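Moving-in day checklist, shared craft studio at Admont
Filled in by Mesfin Endale, 23 Apr 2023

Okay, so I promised everybody on the list a proper write-up of the walk-through before we sign for the second year. I went through the landlord's sheet line by line and put my own comments after each item. Some of them run long, sorry, I had coffee.

1. Front door and lock: OK
Closes by itself, latches, and opens from inside without a key. The old slide bolt at the top is gone (finally!). I tried it with a box in both arms and could still get out with my elbow.

2. Exit path to the back door: NEEDS WORK
Clear as far as the kiln shelf, then there's a stack of frames leaning on the wall. I moved them. They were back when I left. If they're yours, please take them home or put them up on the rack.

3. Fire extinguisher: OK, with a note
The needle is in the green and the pin is in. The tag was last punched in June, so we're due again this June and I've written it on the wall calendar in red marker. The bracket is loose on the left side. I tightened it by hand, but it wants a longer screw.

4. Smoke alarms: ONE FAIL
I pushed the button on both. The hallway one nearly took my head off, it's that loud. The one by the sink gave a sad little chirp, so I changed the battery and it's loud now too. Marking it as a fail anyway, as that's how I found it.

5. Outlets and cords: NEEDS WORK
The Wandovum space heater was plugged into a power strip, and the strip was plugged into another strip. Please, please don't do this! Heaters go straight into the wall. I've pulled the second strip and it's in the drawer under the phone. The outlet behind the Bae sewing machine has a cracked cover plate, and I've asked for a new one.

6. Work tables: OK
No wobble, no splinters, no nails poking through. Paper covers should lie flat and stop short of the edge where people walk, so that sleeves and bags don't catch. Change them when they're torn or greasy. 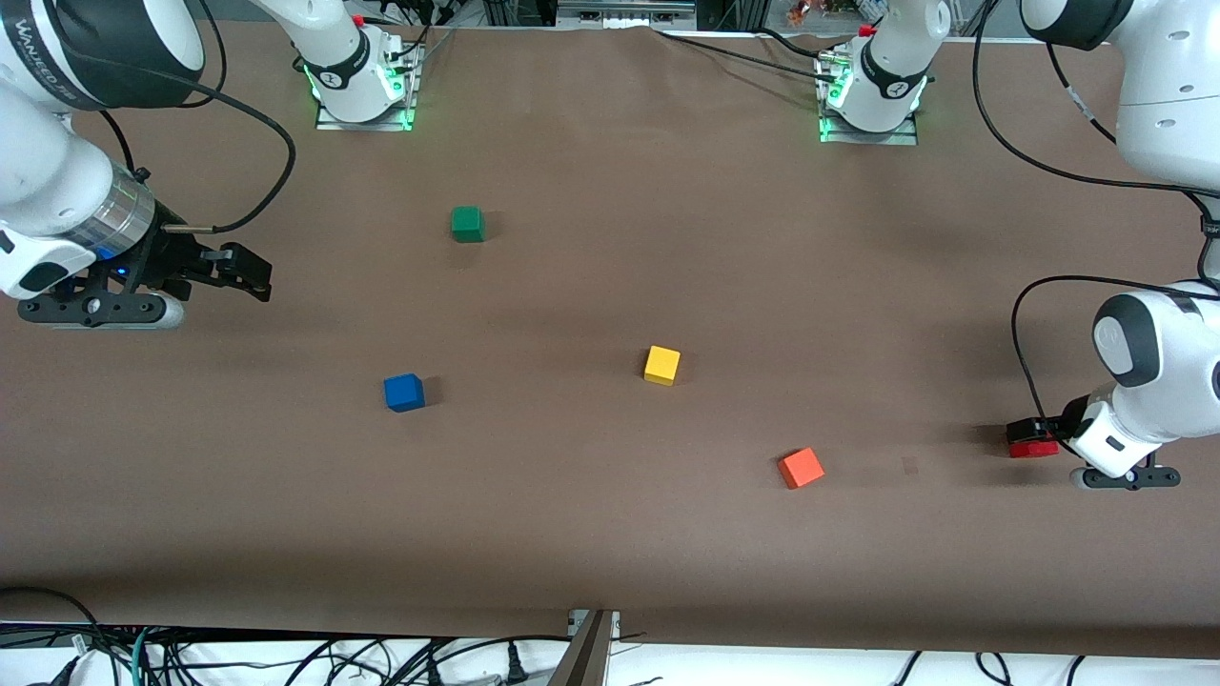

Can we leave the paper on the tables when we use the hot glue guns?
Put a silicone mat or a ceramic tile under the gun every time, and the paper can stay. For the heat gun or the wood burner, take the paper off first.

7. Shelving: OK
The tall Gremov unit is now screwed to the wall at the top. The label on the side says 200 pounds per shelf, and I'd like us to stay well under that, with the clay on the bottom where it belongs.

8. Paints and solvents: NEEDS WORK
The metal cabinet shuts fine. The trouble is what was sitting on top of it: an open jar of thinner and a wad of oily rags. Rags go in the lidded can with water in it, and the can goes out at the end of the day. I'd make this our number one rule if it were up to me.

9. First aid kit: ALMOST
Plenty of gauze and tape, no burn gel, and exactly 2 bandages left in the box. I'm picking up more on my next supply run.

10. Lights and windows: OK
One tube flickers over the sink. The window on the alley side sticks, but it opens if you lift as you push.

I'll go back over items 2, 4, 5 and 8 before we sign. If you spot something I missed, write it on the clipboard by the door and put your initials next to it so I know who to ask.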